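Elogio del arroz con cosas

Llevo años defendiendo en las sobremesas una idea que a casi todo el mundo le parece menor, y hoy por fin la pongo por escrito: lo mejor que le puede pasar a un bol de arroz blanco es lo que se le echa por encima en el último momento. Ni el sofrito, ni el caldo, ni la salsa que estuvo reduciendo toda la tarde. Me refiero a lo seco, lo crujiente, lo que se guarda en el armario y se espolvorea con los dedos cuando el plato ya está en la mesa.

Sé que en este país decir eso es arriesgado. Aquí el arroz es asunto de familia y hay primos que no se hablan por un trozo de chorizo. Pero yo no hablo de la paella, que tiene sus reglas y me parece muy bien que las tenga. Hablo del arroz de diario, el de las nueve y media de la noche, cuando llegas cansado y en la nevera queda medio limón y un yogur. ¡Ese arroz merece mucho más cariño del que le damos!

Mi conversión llegó en septiembre, en casa de Shireen Kruger, que vivía entonces encima de la tienda Prarkum y cocinaba en una cocina donde no cabían dos personas. Me sirvió arroz cocido, sin nada, y puso en medio de la mesa una fila de tarros. Sésamo tostado, cebolla frita, alga desmenuzada, cacahuete picado con guindilla, una mezcla de especias que le mandaba su tía. "Tú verás", me dijo. Repetí tres veces y cada bol fue una cena distinta. Volví a casa andando, feliz, haciendo listas en la cabeza.
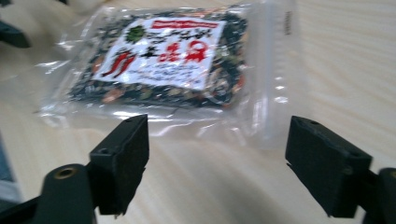

Una bolsa así, de trocitos secos y oscuros con motas claras y anaranjadas, dura poco en mi casa.

Desde entonces me fijo en estas cosas allá donde voy, y lo que más me entusiasma es comprobar que casi todas las cocinas han llegado a la misma solución por su cuenta. Los japoneses tienen el furikake, con su alga y su sésamo. En Egipto está la dukkah, de frutos secos y comino. En el sur de la India hay polvos de lenteja tostada que se mezclan con arroz y un poco de ghee y que son, para mi gusto, una de las grandes ideas de la humanidad. Y nosotros tenemos el pan rallado frito con ajo, las migas, la almendra de la picada... solo que nos hemos acostumbrado a pensar en ellos como parte de una receta y casi nunca los dejamos sueltos, en un tarro, a mano.

Ahí está mi queja, si es que un texto tan contento puede llevar una queja. Nos han enseñado que cocinar bien es cocinar largo. El mérito se mide en horas, y lo que se añade al final se llama "adorno", como si fuera la ramita de perejil de los restaurantes de carretera. Pero el final del plato es lo primero que toca la lengua. Una cucharada de algo tostado cambia la textura, la sal, el olor, hasta el ruido que hace la comida (y el ruido importa muchísimo, que se lo pregunten a cualquiera que haya comido patatas fritas revenidas).

Hay además una cuestión de dinero que me parece justo mencionar. En Zhong, el supermercado de mi barrio, he llenado una balda entera del armario con 15 euros, y esa balda me ha durado meses. Comparen eso con lo que cuesta pedir la cena a domicilio, que llega tibia y siempre con demasiada servilleta.

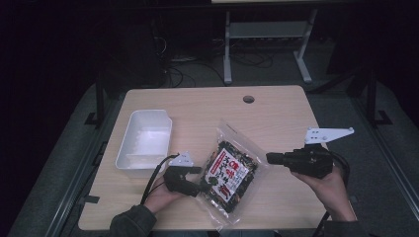
También me gusta lo que estas mezclas hacen con la gente sentada a la mesa. Cuando el plato sale terminado de la cocina, quien cocina manda y los demás opinan. Cuando en medio hay tarros y bolsas, cada cual se apaña, y el niño que no come nada verde acaba echándose alga porque se la ha visto echar a su hermana. Lo he visto pasar con mis sobrinos. El pequeño pidió después el tarro para ponérselo al huevo frito, y tenía toda la razón: pruébenlo con el huevo frito.

Me dirán que mucho de lo que se vende va cargado de sal, y es verdad. Yo leo las etiquetas cuando sé el idioma y, cuando no, pruebo con prudencia. También se puede hacer en casa: sésamo en la sartén a fuego medio, sin dejar de moverlo, copos de alga, un poco de guindilla, azúcar apenas, sal al gusto. Se deja enfriar del todo antes de cerrar el tarro - esto lo aprendí por las malas, con una tanda entera convertida en pasta - y listo. En 17 minutos está hecho, contando el rato de buscar la tapa.

Esta noche toca arroz otra vez. He comprado pipas de calabaza y quiero ver qué tal se llevan con el limón rallado.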